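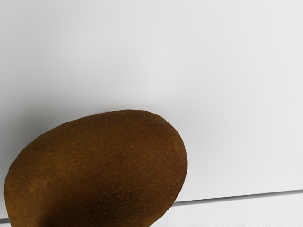
Runo는 시뮬레이션 안에서 로봇 팔을 원격으로 조종해 가며 모은 집어 담기 시연 데이터예요. 제가 Masex라는 작은 조종 툴을 만들다가 시험 삼아 녹화하던 게 점점 불어나서, 결국 따로 떼어 저장소를 하나 팠습니다. 과제 자체는 단순해요. 탁자 위에 있는 걸 집어서 바구니에 넣으면 끝! 그런데 막상 조종해 보면 은근히 까다롭습니다. 갈색에 자잘한 점이 박힌 이 둥글둥글한 녀석만 해도 껍질에 번쩍이는 반사가 없고, 바짝 붙어서 보면 윤곽이 짧은 직선 조각으로 이어져 있거든요. 메시를 더 곱게 깎을까 고민도 했는데 렌더링이 느려지는 게 싫어서 그냥 뒀어요. 매끈한 곡면이 꼭 필요하신 분은 assets 폴더의 메시를 바꿔 끼우시면 됩니다.

현재 버전은 2018년 12월 29일에 올린 것입니다. 그 전에 받으신 분은 죄송하지만 다시 받아 주세요. 그리퍼 값의 부호가 뒤집힌 파일이 섞여 있었습니다(제 실수예요).

들어 있는 것

녹화는 전부 635개를 했고, 그중 500개를 공개합니다. 나머지는 조종 신호가 중간에 끊겼거나, 제가 시작 버튼만 눌러 놓고 커피를 가지러 간 것들이라 뺐어요. 공개분 가운데 43개는 실패한 시연입니다. 떨어뜨린 것도 있고, 바구니 테두리에 걸린 것도 있고, 엉뚱한 데를 꽉 쥔 것도 있어요. 지울까 하다가 실패 예시를 찾는 분들이 꼭 계시길래 success 값을 0으로 표시해서 남겨 두었습니다. 성공만 쓰실 분은 이 값으로 거르세요.

에피소드마다 폴더가 하나씩 있고 안에는 이런 파일이 있습니다.

state.csv 관절 각도, 손끝 위치와 자세, 그리퍼 벌림 정도
action.csv 조종 장치에서 들어온 명령값
objects.csv 물체별 위치와 자세
near/ 가까운 시점의 렌더링
far/ 탁자 전체를 보는 시점의 렌더링
meta.json 조종한 사람, 성공 여부, 난수 시드, 메모

렌더링 시점은 2개인데 시간은 서로 맞춰져 있습니다. 가까운 시점에는 팔이 아예 안 잡히는 순간도 있으니까, 이 시점 하나로만 학습하실 거면 앞부분을 좀 살펴보고 쓰세요.

조종은 이렇게 했어요

손에 쥐는 조종기를 움직이면 손끝이 따라오고, 방아쇠를 당기면 그리퍼가 닫힙니다. 관절을 하나하나 움직이는 방식도 만들어 봤는데 정말 답답해서 못 쓰겠더라고요. 팔 설정은 Cai라는 이름의 설정 파일에 모아 두었고, 속도 제한이나 조종기 감도도 거기서 바꿉니다. 감도를 올리면 신나게 움직이긴 하는데 손 떨림까지 고스란히 기록돼요. 공개분은 전부 기본값으로 찍었습니다.

시연의 절반 이상은 제가 했고 나머지는 Stostley 작업실의 Arwel Bevan이 해 주었습니다. 둘의 버릇이 꽤 달라요. 저는 위에서 곧장 내려가서 가운데를 잡는 편인데, Arwel은 옆으로 한 번 돌아가서 방향을 맞춘 다음에 집습니다. 고구마처럼 길쭉한 건 Arwel 방식이 확실히 낫더라고요. 솔직히 좀 부러웠습니다.
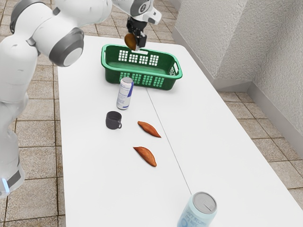
버릇 차이 때문에 두 사람 데이터를 한꺼번에 넣고 학습하면 접근 동작이 어중간해질 때가 있어요. 제 작은 모델에서는 그랬습니다. meta.json의 operator 값을 조건으로 같이 넣어 주니까 한결 나아졌고요. 더 좋은 방법을 찾으신 분은 이슈에 꼭 남겨 주세요, 정말 궁금합니다!

그리고 바구니 위까지 가서 바로 놓지 않고 잠깐 멈추는 구간이 많습니다. 조종하는 사람이 화면으로 깊이를 가늠하느라 그래요. 이런 정지 구간을 그대로 두면 모델도 거기서 머뭇거리길래, 저는 학습할 때 손끝 속도가 거의 0인 줄을 솎아 냈습니다. 스크립트는 tools/trim_idle.py에 있어요. 다만 그리퍼가 열리거나 닫히는 순간은 손끝이 멈춰 있어도 남겨야 합니다. 처음에 이걸 빼먹어서 아무것도 안 놓는 로봇을 만들었어요.

알려진 문제

물체끼리 닿을 때 가끔 부르르 떱니다. 접촉 계산 문제인데 아직 못 고쳤어요.
그림자가 부드럽게 나오는 대신 어두운 쪽 색이 많이 뭉개집니다. 색으로 물체를 나누는 방식은 그늘에서 잘 안 될 거예요.
탁자와 벽, 바닥은 모든 에피소드에서 같습니다. 배경이 바뀌어도 버티는 모델을 원하시면 이 데이터만으로는 모자라요.
실제 로봇에 옮겨 본 적은 없습니다. 해 보신 분이 계시면 결과가 어떻든 알려 주세요.

쓰는 법

압축을 풀고 tools/play.py에 에피소드 폴더를 넘기면 두 시점을 나란히 재생합니다. 스페이스바로 멈추고 좌우 화살표로 한 장씩 넘길 수 있어요. 물체 배치를 바꿔서 직접 시연을 더 모으고 싶으면 Masex를 설치한 뒤 Cai 설정을 불러오면 됩니다. 조종기가 없으면 키보드로도 되는데, 팔이 계단 타듯 움직이니까 그렇게 모은 건 따로 표시해 두시길 권해요.

연구든 수업이든 편하게 쓰시고, 출처에 Runo라고만 적어 주세요. 직접 모은 시연을 보태고 싶으신 분은 meta.json을 빠짐없이 채워서 풀 리퀘스트를 보내 주시면 됩니다. 실패한 것도 받아요.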